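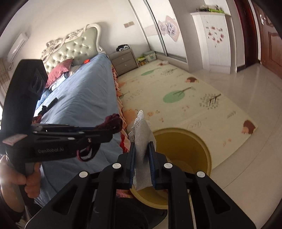
Premero Nonwoven Cleaning Cloth, White

Dry and damp wiping of furniture, bed frames and hard floors. Dimpled face, small perforations near the scalloped tip. Supplied flat, folds to a pad for edges and corners.

Specifications
Material: nonwoven, white
Surface: dimpled, one weight only
Pack: 30 cloths
Carton: 9 packs
Minimum trade order: 200 cloths, rounded up to full packs

Use
Rinse in a bucket of clean water and wring before wiping. Change the water between rooms. No fabric softener – it leaves a film on varnished surfaces. Do not tumble dry.

Bucket and bed linen not included.

Stock is held at Boditz. Carton orders ship from Brenden. Trade accounts: Dörte Frerichs.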